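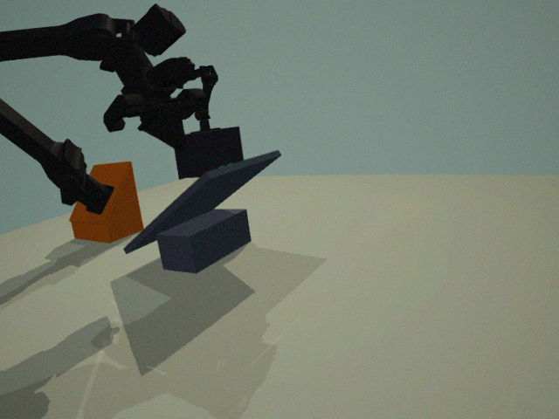
Ticket 86: Lower arm shoves the wedge when upper arm lifts a block
Project: Stimia, two-arm block cell, simulated side
Site: Odolberg
Opened: Jun 22, 2019
Status: Closed, with one grumble left open

Reported problem
Upper arm picks up a navy block and holds it over the plate, which is all it was asked to do. Lower arm, parked over by the orange wedge, then twitches and pushes the wedge sideways. The plate slides, the run is marked as failed, and the log blames the upper arm. Happens on most runs with the Bangera layout loaded. Does not happen when anyone is trying to show it to somebody.

Setup
Two black arms, both reaching in from the left. Loose parts are the two navy blocks, the navy plate and the orange wedge. Controller software is the Trorard build we have had since February. No changes to the cell have been made, according to everyone who makes changes to the cell.

Log

Entry 1. Restarted the sim. Problem gone. Ran it again. Problem back. Noted for the record that restarting is still not a repair.

Entry 2. Checked the grip force on the upper arm, because the log said the upper arm was at fault. Force is fine. Lowered it anyway and the block fell on the plate. Put it back.

Entry 3. Loaded the layout with the wedge taken out. Lower arm still twitches, only now there is nothing in its way. So the wedge is a victim and can be left out of this.

Entry 4. Pulled the joint readings for the lower arm. The wrist reports a small negative angle at rest. As soon as the upper arm closes its gripper, the same wrist reports nearly 360 degrees more than that. The controller sees a joint that has wandered almost a full turn and gives it a firm nudge home. The joint was home already. The nudge goes into the wedge.

Entry 5. Looked for why closing one gripper should matter to the other arm. Both arms read their limits from one shared file, and the gripper command reloads that file. On reload, the wrap setting for arm 2 falls back to the default. Arm 1 has the same setting but a positive rest angle, so it never notices. This has probably been there since February, waiting for a layout that parks the lower arm next to something movable.

Entry 6. Gave each arm its own limits file. Set the wrist wrap on arm 2 by hand and stopped the gripper command from reloading anything. Ran the Bangera layout 100 times overnight. Lower arm stayed put in all of them.

Entry 7. Somebody asked whether we could have just moved the wedge. Yes. We could also have moved to another building.

What to do if it comes back
1. Load the layout and let both arms settle before sending any command.
2. Write down the wrist angle on arm 2.
3. Close the upper gripper with nothing in it.
4. Read the wrist angle again. If it has jumped by a full turn, look in the limits folder. There should be 2 files. If there is one, someone has tidied up.
5. Restore the missing file from the Stimia backup and restart the controller – the whole controller, the view window does not count.

Still open
The failure message names whichever arm moved last on purpose, so it will go on blaming the upper arm for things it did not do. Sent to Trorard as a separate ticket. Their first reply was to try restarting the sim.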